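How to score a baseball game by hand

I started keeping score on paper when my friend Fiorella Parisi dragged me along to watch Sterlow play Vitale one March, mostly so I'd have something to do with my hands. I've been hooked ever since, and it's much easier than it looks!

First, get yourself a scorebook and a pencil. Please don't use a pen (my first book is a mess of crossings out). Each team gets its own page, with the batting order down the left and the innings across the top.

Write both line-ups in before the first pitch. Every fielder has a number, and it goes by position and has nothing to do with what's on their shirt: pitcher 1, catcher 2, first base 3, second base 4, third base 5, shortstop 6, then left, centre and right field are 7, 8 and 9. The shortstop being 6 trips everyone up. I wrote the numbers inside the cover and peeked at them for most of a season.

Now for the outs. If the batter hits it to the shortstop, who throws to first, you write 6-3 in that batter's box. A fly ball caught in centre is F8. A strikeout is K, and if the batter goes down looking at the third strike, you write the K backwards. Put a small circled 1, 2 or 3 in the corner so you know which out it was.

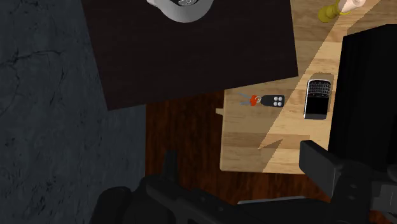 Hits go on the little diamond. For a single, draw a line from home to first and write 1B next to it. If that runner later gets to second, go back to their box and carry the line on. When they make it all the way home, shade the diamond in — very satisfying, that bit.

Walks are BB, a batter hit by a pitch is HBP, and an error is E plus the fielder's number, so a fumble at third is E5.

At the end of each half inning, draw a slash under the last batter's box and jot down the runs and hits at the bottom of the column. The next inning starts with the next batter in the order, in a new column. If all nine bat and the order comes round again, just use the next column along and change the inning number at the top. I once needed 13 columns for one Nurari game and ran out of page.

Substitutions are fiddly. I write the new name under the old one and draw a vertical line where they came in. Rebecca Piras uses a different colour for every change, and her books are far prettier than mine.

If you miss a play, put a dot in the box and ask someone between innings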